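How to set up a bin-picking cell before the first run

These are the rules we use at Zevley for the test cells. Kgomotso Fourie wrote the first version and I have changed it in January, after the Mahlangu cell was moved to another room. Please follow the steps in the order given.

1. Fix the bin. A bin which can slide will make all taught positions wrong. Clamp it to the work surface at the rim, then push it by hand from each side. If it moves, clamp again.

2. Mark the surface with tape, so that a moved item can be put back in the same place.

3. Look at the cables on the arm. Move the arm by hand control, at low speed, to each corner of the bin and watch the loops. No cable may be pulled tight or hang lower than the fingers.

4. Place the objects. Use different shapes and leave the items near the walls where they are, as those are the hard cases and the test must include them.

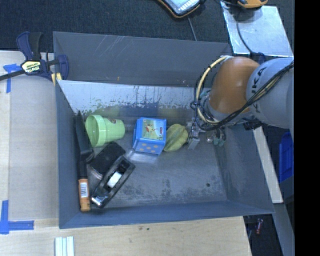
KUKA arm with the gripper inside the bin. The bin is held by a clamp at the upper left corner.

5. Check tools with a pointed end separately. A trowel close to the wall can turn when it is gripped, therefore the first lift is always made at low speed.

6. Before automatic mode, all persons step outside the marked line on the floor. One person keeps the enabling device and says aloud "clear". The others answer. Do not start on a nod.

7. Stop after 20 picks and inspect the fingers and the clamp. If there are 3 failed picks one after another, stop also and write the reason in the log.

Keep the log sheet with the cell. Magnus Matheson collects the sheets at the end of the month, and a sheet without a signature is sent back.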